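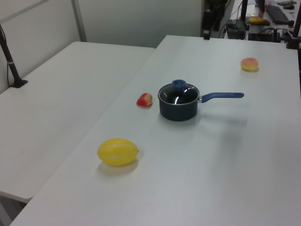 ダスポートの渡し

父が死んだのは七月だった。葬式が終わって二週間ほどしてから、姉が電話をかけてきて、船をどうするのかと言った。

船といっても、屋根のついた小さな渡し船である。ダスポートの港と、向かいの島の桟橋のあいだを往復するだけの船で、名をキルティックス号という。父はその船に長いこと乗っていた。私が生まれる前からだと母は言っていたが、母の話は年数がよく変わるので、正確なところはわからない。

「売るんでしょう」と姉は言った。

「買う人がいれば」

「ボンド商会が欲しがってるって聞いたけど」

ボンド商会は港の奥にある船具屋で、ロープやペンキや浮き輪を売っている。船の売り買いもする。父はそこの主人と仲が悪かった。理由は聞いたことがない。釣り銭のことだという人もいたし、若いころに同じ女の人を好きだったのだという人もいた。

私は翌朝、汽車で港へ行った。乗っていたのは三時間で、途中の駅で弁当を買ったが、半分残した。

船は桟橋の端につないであった。塗装がところどころ剥げていて、舳先の名前は最後の字が読めなくなっていた。鍵は姉から郵便で受け取っていた。操舵室の戸は固く、肩で押してようやく開いた。中は油と煙草のにおいがした。父は医者に止められてから煙草をやめたはずだった。引き出しを開けると、吸いかけの箱が入っていた。

その下に帳面があった。

黒い表紙の、どこの文房具屋にもある帳面だった。開くと、日付と天気と、渡した客の数が書いてある。父の字は小さく、右に傾いている。晴、二十。曇、十一。雨、三。そういう行がどこまでも続いていた。風の強い日には「欠」とだけある。私が結婚した日も「欠」だった。海は凪いでいたはずなので、あれは式に出るために休んだのである。

ところどころ、数のあとに短い言葉がついていた。「犬」とある日は、犬を乗せたのだろう。「花嫁」という日もあった。「忘れ物、傘」というのは何度も出てきた。「泣く人」というのが一度だけあって、その日の客は一人だった。

帳面を読んでいるうちに、外で声がした。

「出ますか」

桟橋に女の人が立っていた。買い物袋を両手に提げている。年は母より少し上に見えた。

「出ません」と私は言った。「父は亡くなりました」

「それは知ってます。お葬式にも行きました。出るかどうかを聞いてるんです」

「私は免許を持っていません」

女の人は少し考えてから、袋を足元に置いた。

「じゃあ、島の人はどうやって帰ってるんですか」と私は聞いた。

「ナスララーの貨物船に乗せてもらってます。朝と晩だけ。昼に用が済むと、ここで晩まで待つんです」

ナスララーというのは島に石材を取りに来る会社で、父の帳面にもときどき名前が出てきた。「ナスララー、波立てる」と書いてあった。

女の人は操舵室の前の長椅子に腰をおろした。そこが客の座る場所だった。私が断らなかったので、そのまま座っていた。袋の口から長葱が出ていた。しばらくして、女の人は靴を脱ぎ、足を伸ばした。

「お父さんはあまり話さない人でした」

「家でもそうでした」

「でも数は数えていましたね。乗ると、いつも口が動くんです。一、二、三、と。わたし一人のときでも数えてました」

私は帳面を見せた。女の人は眼鏡を出して、後ろのほうの頁をめくり、それから前のほうへ戻った。自分が乗った日を探しているようだった。だが、帳面には名前がない。数だけである。

「この一というのが、わたしかもしれません」と女の人は言った。

どの一かは聞かなかった。

昼を過ぎて、私はボンド商会へ行った。主人は帳場の奥で新聞を読んでいた。耳が遠く、同じことを二度言わなければならなかった。船を見てもらえますかと言うと、もう見たと答えた。

「いくらになりますか」

主人は紙に数字を書いてこちらへ滑らせた。姉が言っていた額より少なかったが、ひどく少ないわけでもなかった。

「買って、どうするんですか」

「エンジンを外す。あとは薪だ」

「渡しには使わないんですか」

「乗り手がおらん」

私は紙を折って上着に入れた。主人はまた新聞を広げた。店を出るときになって、後ろから、あの船の舵は左に取られる、と言う声がした。昔からだ、言ってやったのに直さなかった、と続けた。それが仲の悪かった理由なのかどうか、私は戻って聞くことをしなかった。

桟橋に帰ると、女の人は長椅子で眠っていた。袋はちゃんと膝に抱えている。私は操舵室に入り、帳面の最後の頁を開いた。父の書いた行は六月の末で終わっていた。晴、二。その下はずっと白かった。

夕方になって、ナスララーの貨物船が入ってきた。大きな波が来て、キルティックス号は二度、三度と桟橋に当たった。女の人が目を覚まし、靴をはいた。

「お邪魔しました」

「いいえ」

「免許というのは、取るのにどのくらいかかるんですか」

「わかりません。調べたことがないので」

女の人はうなずいて、貨物船のほうへ歩いていった。石の粉で白くなった甲板に、島の人が何人か立っていた。船が出てしまうと、港には油の輪だけが残った。

私は鉛筆を探した。引き出しの奥に、短くなったのが一本あった。天気は晴だった。客の数のところで手が止まった。船は動いていないので、渡した客はいない。けれども、座った人は一人いた。

しばらく考えて、日付と天気を書き、数のところはあけておいた。それから戸に鍵をかけ、姉に電話をするために、駅前の公衆電話まで歩いた。

姉はすぐに出た。

「売れた？」

「まだ」

「いくらだって？」

私は上着から紙を出して、数字を読みあげた。姉は黙って、それから、あそこにしてはまあまあね、と言った。私は、もう一晩こちらに泊まると言った。宿はあるのかと聞かれたので、船があると答えた。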